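Can I freeze uncooked empanadas, and do they go in frozen or thawed?

Posted by Beverley Fairweather
09/02/2026

Hi everyone! I've got my niece's graduation party coming up and I got it into my head that I would make all the empanadas myself (beef and olive, plus a cheese and corn one for the kids). My kitchen is tiny and my oven has one rack that sits straight, so I want to make them ahead and freeze them. I've made them fresh plenty of times but I have never frozen a batch before cooking.

What I can't figure out is whether I should cook them straight from the freezer or let them thaw in the fridge overnight. My sister-in-law swears by thawing. The one time I tried that with store-bought hand pies the bottoms went so soggy they stuck to the plate and I had to scrape them off with a spatula — not cute at a party. I'm using a regular butter dough with an egg and a splash of vinegar. They'll be going in the oven, and I also have a Grillard countertop air fryer I can borrow for the overflow.

Also, do I brush on the egg wash before freezing or after? Thanks in advance, you all saved my pie crust last July!

3 replies

Clem Tamihana

Straight from frozen, every time! I make a big batch a few times a year and I gave up on thawing long ago. The filling lets go of its water while the dough is sitting there getting soft, and you end up with exactly the mess you had with your hand pies.

My way of doing it, for what it's worth:

Cool the filling all the way down before you fill anything. I make mine the night before and leave it in the fridge. If there's liquid in the bottom of the bowl the next day, spoon it off.

Fill and crimp them, then set them on a sheet pan lined with parchment so they aren't touching. Freeze until they're hard as rocks, then bag them up. Skip the pan step and they'll freeze together in one giant lump (ask me how I know).

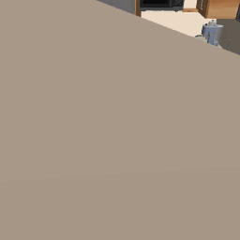

Baking them from frozen: heat the oven to 400 and put an empty sheet pan in there while it heats. Brush the egg wash on right before they go in, not before freezing. Mine take 30 minutes or so but they're pretty big, so start peeking at 25. Cut one open and make sure the middle is steaming hot, and if you have a thermometer, you want 165 in the center.

In the air fryer I go lower, 350, and I give them a little spray of oil and flip them once. Don't crowd the basket. I do mine in a Zavus, so your Grillard may run hotter or cooler — try one by itself first and eat the evidence.

Oh, and poke a couple of holes in the top with a fork before you freeze them. It's miserable trying to do it once they're solid!

pastrypam2445

I thaw mine and they come out fine. Depends on the dough I guess. Mine is made with lard.

Beverley Fairweather

Thank you both! Clem, I did a test run tonight with four of the beef ones from frozen and the bottoms were crisp, I could have cried. The hot pan made such a difference. One did burst open along the side, but I think I got greedy with the filling on that one. I'm going to use a scant spoonful less and crimp harder. Doing the corn ones tomorrow, and I'll squeeze the corn in a dish towel first because it was pretty wet last time.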